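Speaker notes - "Teaching an arm to put a CPU in"
Ilport Makers evening, 25/06/2024
Aníbal Moreira

(Notes as I had them on the lectern, tidied up a little for the people who asked. Things in brackets are to myself.)

Opening

Hi everybody. Thanks for staying past the pizza. I'm Aníbal, I have the bench at the far end of the Watthorpe workshop, and if you've ever wondered who keeps leaving hex keys in the sink, sorry, that's me.

What I'm talking about tonight is one job. Pick up a processor, carry it to a computer that's lying open on the bench, put it in the socket, close the lever. A person does this in under a minute with one hand on a coffee. I've been at it since May and I want to tell you where I've gotten to, which parts were fun, and which parts made me go home early.

(Ask who has built a PC. Ask who has bent a pin. Wait for the groans.)

Why this job

I had a stack of old desktop towers from the Lenus clear-out, all the same model, and I wanted a task with small parts and no forgiveness in it. Stacking blocks is fine, I did weeks of that, but you can be off by the width of a pencil and the tower still stands. A CPU doesn't let you off like that. It has one right way around, it sits flat or it doesn't, and if you push when it doesn't you've got yourself a keychain.

Also I just like computers with the lids off. That's most of the reason, really.

The fixture

First lesson, and I'd have saved two weeks if I'd started here: give every loose part a home. My first try had the chip lying on the bench on a piece of foam. The arm would find it, sort of, and pinch it, sort of, and it came up at a different angle every time. Then everything after that was a mess.

So I drew up a plate with blocks and slots and pockets, and printed it in gray because gray was what was on the spool. The CPU gets a stepped recess so it sits down on a lip and the fingers can get at its edges. Little circuit boards stand up in slots. There's a tall post at the back too. I'm on version 9 of this thing and I'm still fiddling with the pockets.

(Pass around the version 7 pocket. Tell them the chamfer is the good bit.) 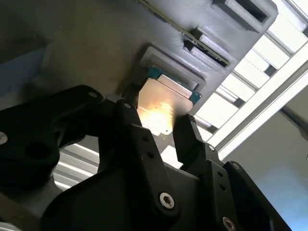
CPU in the fingers, right by its pocket in the fixture. Wrist camera view.

I love the wrist view. When you're standing at the bench all you can see is the back of the gripper, and you're guessing. From down here you can check the two things I care about: are both fingers on the edges, and is the chip lined up with the rectangle. It's on the same diagonal as the pocket here, so I'm happy. If those two don't agree by eye, they're not going to agree when you push.

Look at the glare on the lid, though! That warm blob on the metal. Anything that tries to find the chip by how bright it is will have opinions about that blob. I've tried a paper shade over the bench light, I've tried turning the light off, I've tried asking people at the next bench to wear darker shirts. What helped most was looking at the green border around the metal and leaving the shiny part alone.

Grip

The fingers are narrow at the tips and they close on the sides of the chip. I started with rubber pads cut from a jar opener. Great grip, terrible release. You open the fingers and the chip hangs on to one side and comes up again with you, like a kid who doesn't want to go into school. Bare tips with a gentle squeeze did better.

On force: my gripper takes a plain number with no units that I've ever found, and the one I settled on is 416. Please don't write that down as if it means something. It means something on my bench with my fingers. Start low, go up until it stops slipping, then stop.

Somebody from the Melnychuk group asked me last month why I don't use a suction cup. Fair question. The lid is flat, it'd hold fine. But I want to use the same hand for the lever, and a suction cup is no good at levers. Swapping tools halfway through is a whole other talk, and I don't want to give it.

(Water. Check the time. If over, skip straight to the lever.)

The tower

Lay it on its side. I know that sounds obvious. I spent a few days trying to do this with the case standing up, so the board was vertical, on the theory that a person could do it that way. A person could. I'd like to meet them.

With the case on its side, gravity is working for you. Side panel off, board facing up, socket frame open before the arm comes anywhere near. You do have to think about the path in. A desktop case is a box full of things at different heights: the power supply in one corner, a big drive cage taking up half the room, brackets sticking up, and cables that go wherever they please. The socket is down in the middle of all that. My arm comes over the far wall high, gets above where it wants to be, and only then goes down. Slow, and boring to watch, and I've stopped clipping the edge of the case.

Cables are the thing I'd warn you about. They move between runs. You tuck one away, you come back, and it's arching over the board again. I now do a cable check every time, out loud, like a pilot.

Put the fixture right next to the case as well. Mine used to be on the other side of the bench and every extra bit of travel was another chance for the grip to shift.

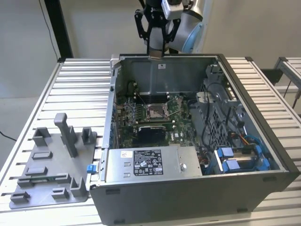
The lever

Okay, the lever. This is where most of my swearing has been.

It's a thin wire thing beside the socket, and to close it you have to press it down and sideways at the same time and then hook it under a tab. It pushes back the whole way. An arm that's told to go to a position will go to that position, and if the lever has slid off the fingertip in the meantime, well, it'll go there without the lever and be very pleased with itself.

What I do now is break it up. Touch the lever and stop. Move a little, check, move a little more. I steer it by hand with a controller and record the whole thing, and then I play the good ones back and look at what my hands were doing. My hands turn out to be doing a lot of wiggling! I never noticed that when I was just building PCs for my cousins.

I don't have a clean closing of the lever that I'd bet money on yet. The pick and the carry, yes. The seating, most days. The lever, come and see me in the fall.

Things I'd do the same

Print the fixture early and expect to throw it out a few times.

Use dead boards. All of mine were dead before I started - I checked, so that I couldn't blame the arm or myself for anything.

Keep one camera on the wrist and another off to the side of the bench. The wrist one shows you the chip and the side one shows you what your elbow is about to hit.

Write things down. I have a notebook with a page for each session, and half of them just say "cable."

Questions I usually get

How long does one full go take? Long enough to make tea, if you count me setting everything back up.

Can I have the files? Yes, the plate is on the workshop share, in the folder with my name. Take the newest one. The 1918 in the file name is the locker number, don't ask me what it's doing there.

Would it work with another socket? The pocket would need redrawing, and the lever on newer boards is stiffer. I haven't tried.

(Finish on the demo if the arm is awake. If it isn't, point people at the bench and go find the leftover pizza.)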